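Shop Floor Talk > Laundry & Garment Care > Anybody else getting folding arms?

We use cookies to remember your login and which threads you've read. OK / Settings

foldmama_petchrat
Start of my second month with the arms at the Petchrat plant and I need to talk to people who do this for a living, because my husband is sick of hearing it. We're a rental and returns laundry (uniforms, hoodies, all the stuff people send back) and I've been on the fold tables a long time. Now I've got a pair of arms to look after and I fold maybe a quarter of what I used to.

Towels? Fine. Flat tees? Fine, slow but fine. Hooded sweatshirts are where my whole shift goes! The hood gets in with the sleeves, the zipper goes its own way, and I'm standing there thinking I could have had it on the stack already. What I want to know is whether your place changed your pay grade when they changed your job. Ours changed the name on the schedule to "cell tender" and that was it. 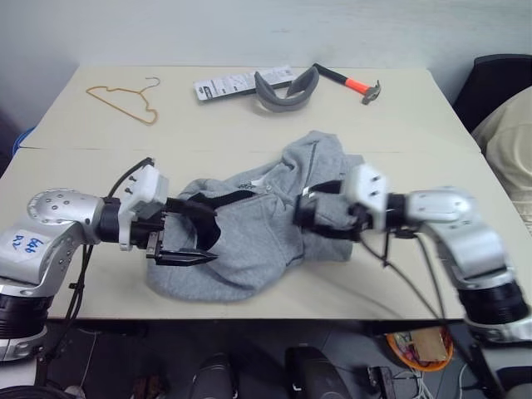
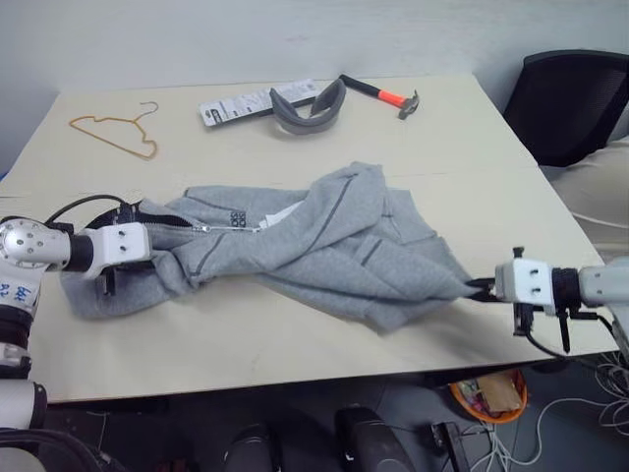 Gray zip hoodie between the grippers

foldmama_petchrat
Fold table lead, now cell tender, Petchrat plant

Forgot to say, the thing I miss most is talking. With four of us around a table you talk all day. Now it's me and the arms, and the rest of the girls are over on pressing.

steamtunnel
We got ours in November at the Lasura site. Same deal, new title and same check. I asked for the grade change in writing and got it after 2 meetings, so ask. Bring a list of what you do now that you didn't do before – clearing faults, restarting, logging. That list got long fast.

Hestard_nights
I'll be the grump. My shoulders quit hurting. I did 12 years of folding and I was taking pills to sleep. If a machine wants to fight with a hood at 3 in the morning it can have it, I'll watch.

foldmama_petchrat
OK but did they cut anybody on your shift? That's the part I can't get a straight answer on.

Hestard_nights
They didn't replace 2 people who left. So no, and yes, depending on who you ask.

steamtunnel
That's a cut, sorry. Same work going out the door with fewer people on the clock. And the ones who stay get the ugly pieces all night, the machine gets the easy ones. I used to rest my brain on towels.

foldmama_petchrat
YES, the towels! That was my breather and I never knew it until it was gone.

ziptie_urnimville
Maintenance side here, Urnimville. Zip them up before they go on the table, if your people have time. Helped us with hoodies some, did nothing for the drawstring kind. And please call us before you yank a garment out of the fingers. I've had that talk with every shift.

Hestard_nights
Who's got time to zip them? That's half of folding it.

ziptie_urnimville
Fair. Depends how they come out of the dryer. I still say zip them.

foldmama_petchrat
Going to start my list tonight and ask about the grade. Will post what they say.

Reader comments

pressroom_pal: Our lead got the grade change but lost the fold bonus, so read the fine print before you sign.

lintscreen: I'd take the arms over the flatwork ironer in July any day of the week.

quietcorner: That link to the sample job description is giving me a 404, can somebody repost?

Recent threads
Fold bonus gone, what did you get instead?
Best shoes for concrete floors
Dryer lint alarm keeps tripping
Training new hires when half the line is machines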